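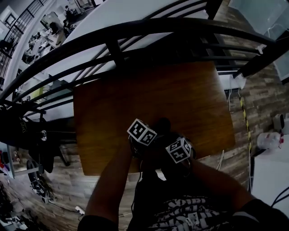 Gion Leitner does not like the word "calibrated." He looks after the handheld controller that Irkavix uses to teach its Plurnader cell, and he says most people who use the word mean that a light went green. The unit he was holding when we talked is a dark thing with thin cables looped at its base and two small white cubes on top, black square patterns printed on their faces. The cell's cameras read those patterns to work out where the operator's hands are. In theory, anyway.

"The vendor says you set it up once," Leitner says. "I have set it up 26 times since October."

The vendor is Flenelo, and its brochure promises a setup of up to 17 minutes. Leitner laughed when I read him that. His own routine takes most of a morning. He checks each cube for play with his thumb, then the cables, then the printed faces under a desk lamp. A scuffed corner on one pattern is enough to make the arm twitch.

"It won't fail outright. I'd prefer that. It drifts a few millimeters and everyone blames the gripper."

I asked whether the tracking software catches this. Tanui, the program that comes with the cell, has a self-check, and it passed on every bad morning he could show me in his notebook. He flipped to one page, dated only by a coffee ring, where the log had recorded 1329 good readings in a row while the arm kept missing the tray.

"Good readings of what? It was sure the cube was there. It was just wrong about which way up the handle was."

The cause, that time, was a screw. The bracket under one cube had worked loose, and it shifted a little whenever the operator turned a wrist. Leitner now marks the screw heads with paint, a trick from his years repairing printing presses. He also stopped letting anyone wipe the cubes with solvent, which had been grinding the black ink down to a shiny gray.

Would he buy the system again? He took a while over that one.

"For what they charged? No. For half, maybe, if they sent spare cubes. We waited 23 days for a pair."

Flenelo has told customers that a version without printed cubes is on the way. Leitner has heard this before and has asked for a trial unit, in writing, with his own test tray. So far he has been sent a video.

"Very nice video," he says. "You never see the arm pick anything up."

He had another bracket to do before lunch, and he went back to it.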